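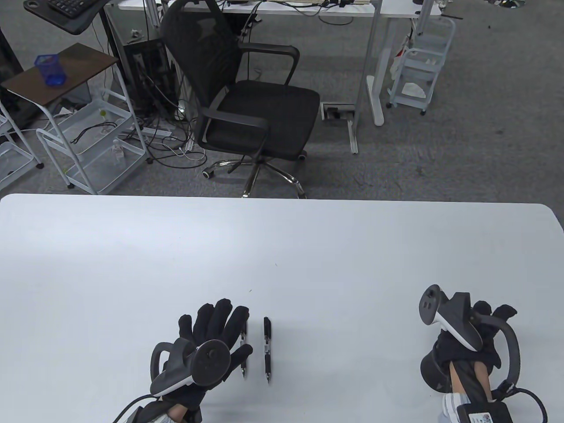

Workplace Order at Kamon - speaker notes, Treasa Fitzgerald

Slide 1. Welcome the group and thank Henryk Szewczyk for the invitation. State the rule: shared tables are cleared before each handover.

Slide 2. Pens are kept in one holder per table. Pause for questions.

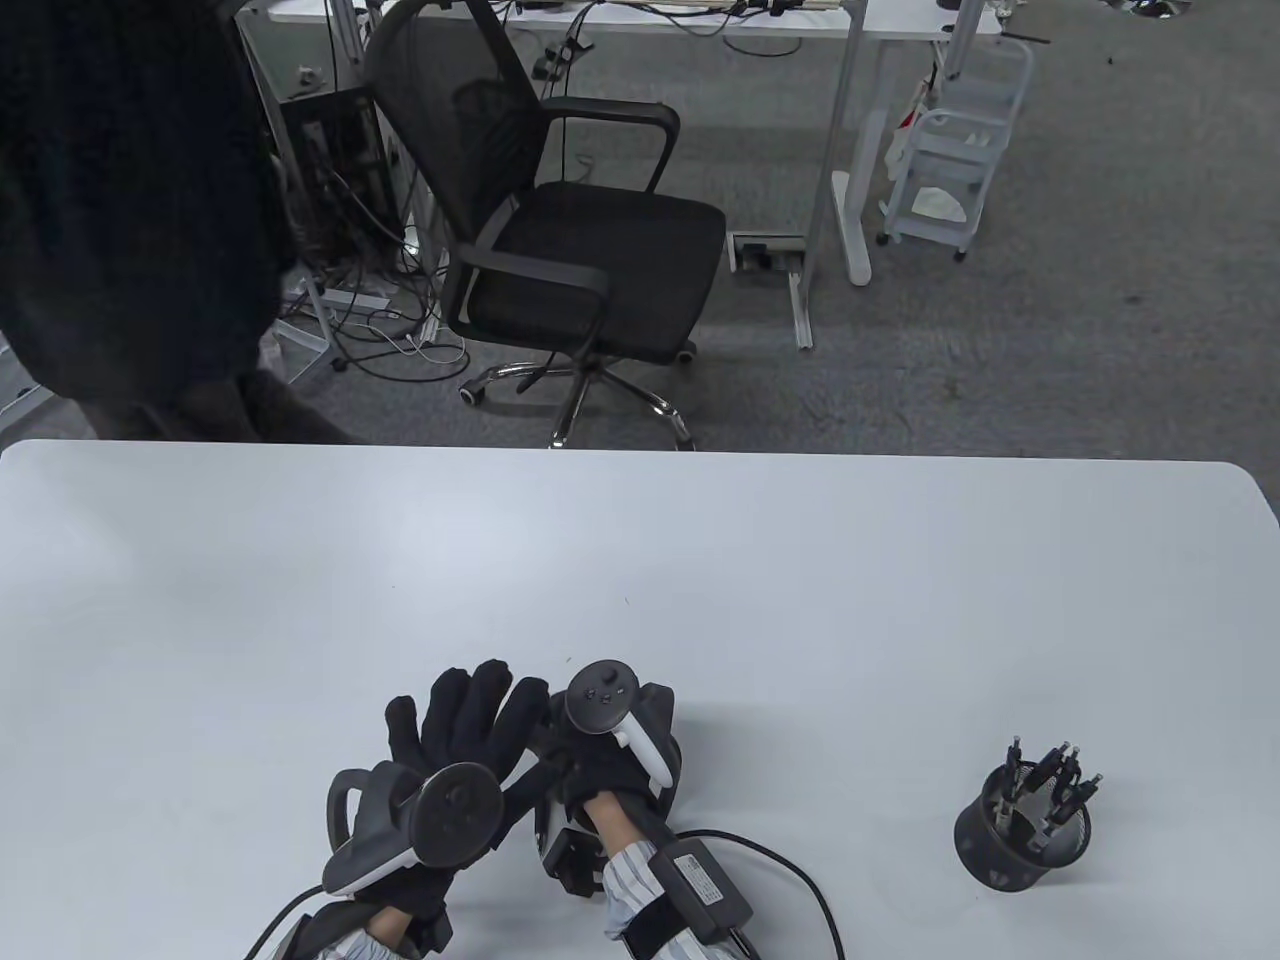
Pen holder on the shared table

Slide 3. Loose pens are returned singly - clips up where possible. Refer to page 214 of the office guide.

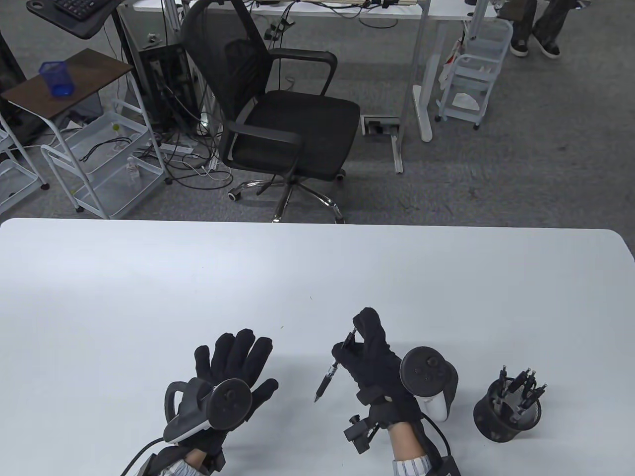
One pen in hand, the holder alongside

Slide 4. Cables under desks are covered in October.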